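3.2 Small-part handling: the earbud task

Two arms, one shared table, a wrist camera on each. We took the earbud task from the Melter list and changed it a little – the policy gets two pairs, black and white, and has to put the white pair back in the round case. Black pair is a distractor. Stems make these awkward: a bud lying flat rolls as soon as one finger touches it, and the pointed fingertips only get a decent hold on the stem from above.

Training data was 400 teleoperated episodes, collected by Bautista and Catacutan over December. Start poses of the buds were shuffled by hand between episodes. Case always starts closed, so one arm holds and the other opens. No force sensing anywhere, contact is infered from the camera views and joint currents only. Baskets, plant, gloves and trowel stay in place as clutter (see Section 4 for the cleared-table runs). 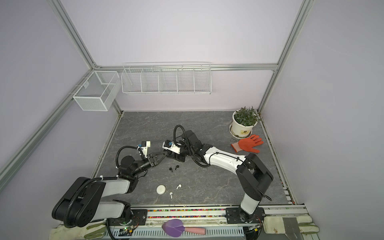 Figure 2. Table layout for the earbud task, with the two gripper ends close together behind the black pair. The closed case is to the left of the white pair.

3.3 Resets and failure labels

Every rollout gets one label, given by a person watching the replay. 5 labels in all: done, wrong colour, dropped, case not opened, arms blocked. The last one covers any stop where the grippers get in each others way over the middle of the table. We had first folded it into "dropped" – a mistake, as the two need different fixes. Relabelling was done by Samonte, with Tomić checking the unclear ones.

Reset is manual. Buds go back on the table, case shut, arms sent home. Rollouts with a lost camera stream were thrown out before labelling and are not in the tables.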